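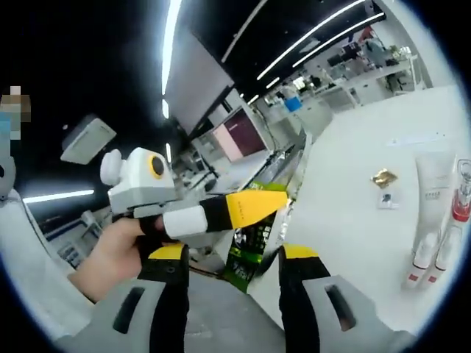
December 28, 2020
Posted by Hodžić

Everyone is posting their year-end desk reset today. Fine. I have one shared white table at work and I'm not convinced it can be reset.

The advice going around says touch everything once and put it where it belongs. Snacks don't belong anywhere. They belong to whoever is hungry.

Same list says 90 minutes clears any surface. Whoever wrote that has never shared a table with people who bring their own lotion. 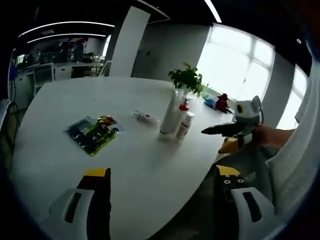
And then you buy the organizer. I looked at the Reladeck one – 14 compartments, every one of them too short for a pump bottle. So the tall stuff stays out and you've paid to store the small stuff.

Vesiveo wants 7 a month for an app that reminds you to tidy. I already know the table is a mess. I'm sitting at it.

The one thing I'd leave alone is the plant. Every tidy-desk post tells you to add a plant, and for once they're right. It's the rest of the advice I'd throw out.
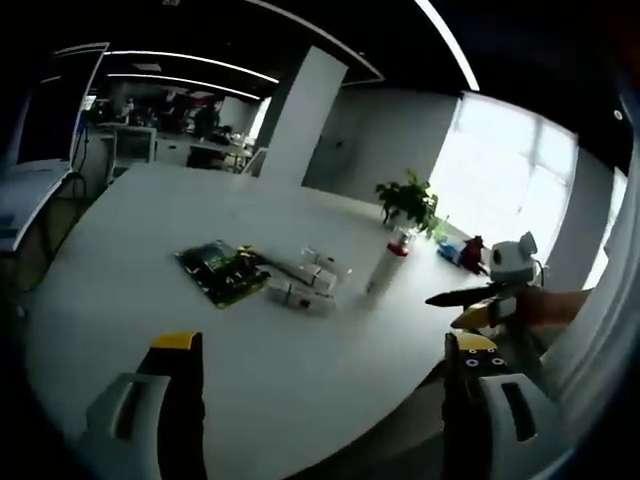

Circuit board, little white tubes, plant at the back.

Somebody asked where a circuit board goes in the touch-it-once system. I checked. There's a category called "misc."

We did a big clear-out in June with the Donard checklist, all 700 words of it. Lasted until lunch. I'll try again in January – with one box and no app.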